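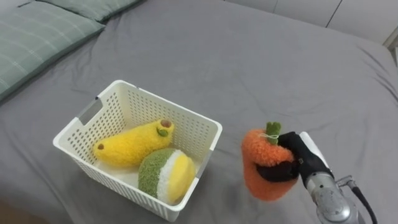
Carrot in the gripper, banana and fruit half in the basket. Bedroom setup.

Posted in: Manipulation > Data & Good Practice

kulap_k
OK so I'm writing the house rules for our tidy-up task at Purnus and I want opinions before I send it round to the operators. Picture is from the plush produce set on the gray sheet. Three things I can't settle:

1. Does the arm have to let go over the basket, or can it set the toy on the rim and nudge it in?
2. Do we smooth the sheet between episodes?
3. Who decides an episode is bad, the operator or whoever reviews it later?

My draft says over the basket, yes smooth it, and the reviewer. Ratree already hates number 2, so have at it.

ratree_t
I do hate number 2! Beds have wrinkles. If you iron the world flat for every episode you get a policy that falls apart the first time somebody's slept in the bed. Look at that sheet, it's folds and creases all over, and that's exactly what I want in there. Leave it alone unless the basket is tipping.

csonka_e
Half with Ratree. Leaving it alone isn't random either, though. At Hurkar we had a "don't touch the sheet" rule and the creases slowly piled up in the same place because everyone reset from the same side of the bed. We ended up with 1,000 episodes that all had basically the same ridge in them. What we do now is pull the sheet tight and then rumple it again every 20th reset. Annoying but it takes ten seconds.

ratree_t
ok that I can live with

lahcen_es
For number 1, please write down a height. "Over the basket" means something different to every operator on my shift. Carrot in the picture is up at the height of the rim, give or take, and next to the basket. I'd want it higher than that before it crosses. Our rule is bottom of the object clears the rim, then you move sideways, then you open. Rim contact gets a tag, and the episode stays in.

kulap_k
@lahcen_es stays in? Even if the basket slides?

lahcen_es
If it slides and you still finish, yes, tagged. If you toss every episode with a bump you're throwing away all the recoveries, and those are the ones I learn the most from. We kept 800 tagged ones last round and I'd fight anyone who tried to delete them.

csonka_e
I'd fight you, a little. Soft basket contact on a mattress, fine. But write a separate line for squeezing. Plush gives under the fingers so operators get lazy about grip force, and then you move them to the hard object set and they crush things. I'd put a max closing force in the rules even for toys that don't need one.

apinya.c
Coming at this from the safety side (I do the cell checks at Intarasuk). Your three questions are all about data and there isn't one line about people. Where does the operator stand? Who can reach the stop button while somebody's leaning over the mattress to reset? My rule is that the arm is paused, and someone says "paused" out loud, before any hand goes over the bed. Small arm, soft toys, I don't care. I'd also add a cable check at the start of each shift, anything hanging off the wrist gets a look and a gentle tug.

kulap_k
Fair, and a bit embarrassing. We do pause but it isn't written anywhere. Adding it as rule zero.

ratree_t
please don't call it rule zero, the last document had a rule zero and people started reading at one

kulap_k
lol fine. Rule 1 it is, everything else moves down.

apinya.c
Thank you. And on who calls an episode bad, let the operator flag and the reviewer decide. If operators can delete, the ugly ones vanish by Friday.

lahcen_es
+1, flag only. Also give them a free text box. Drop-down reasons are where information goes to die.

csonka_e
Disagree on free text, I've had to read it. Drop-down plus an optional note.

kulap_k
Going with Erzsébet's version there, sorry Lahcen. I'll post the new draft once I've got a number for the rim clearance.

14 replies | 6 shares | 2 people following
Back to top | Contact the moderators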